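Strobel metal storage bin, gray – 4 months in
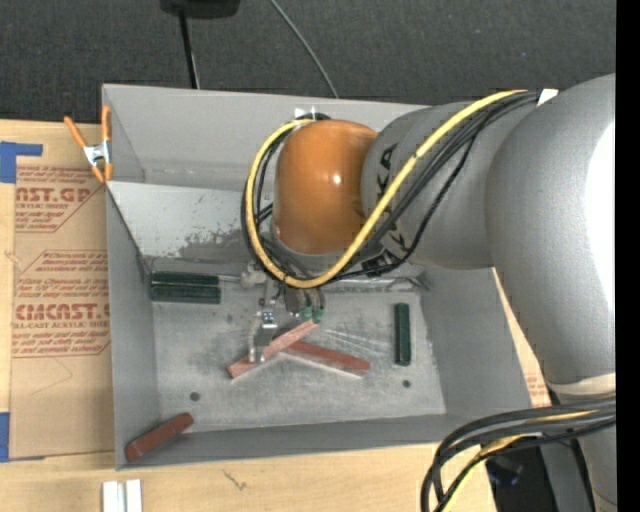

Bought two for the workshop after the plastic ones cracked on me. Paid 12 each, no complaints there. Rectangular, open top, stack ok if you're careful. Edges are rolled so no cut fingers. Corners less great – one had a burr, filed it off in a minute.

Holds a full load of hinges and brackets without bowing. Noisy tho. Drop a bolt in and the whole house hears it. Put a bit of felt in the bottom, much beter.

No lid, and Strobel doesn't sell one. Annoying. Dust gets in everything. Rok Georgiou swears by the Clondier bins, which do have lids, but they cost double and the handles pinch.

Slight rust spot on one from the damp in January. Wiped off with oil.

Would buy again. 4 out of 5.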